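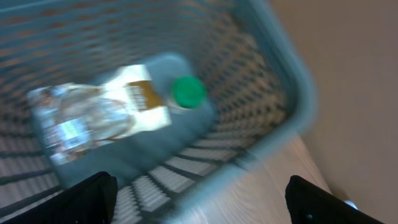
Baskets and Pantry Sorting, Drinirwood

Pantry sorting at the Drinirwood house. The job was to get groceries and cleaning supplies out of mixed bags and into plastic baskets, so that each shelf holds one kind of thing. The old list for this house ran to 46 items and had not been checked since October.

Jugs and bottles go in a basket with perforated walls. The holes let you see what is inside from the side, and the slotted floor is easy to rinse in the sink. A tall jug can be laid down if the shelf above is low, but check that the screw cap is tight first. Large wrapped packs can share the same basket.

Snacks are handled on the table before they go anywhere. Pouches get checked for a date and then stood upright in a basket, label facing out. Opened ones are folded over and clipped. 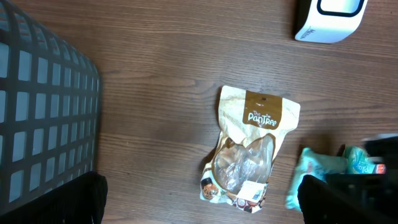

Snack pouch from The PanTree on the wooden table, with a dark gray basket to the left.

The shelves at Drinirwood are 19 inches deep, so two small baskets fit one behind the other. Snacks are kept in front and refills at the back. Paper labels are tied to the handles or taped to the rim.

More galleries: Wadley laundry room, Kirui hall closet, Vademano garage shelves.

Posted 2025-01-09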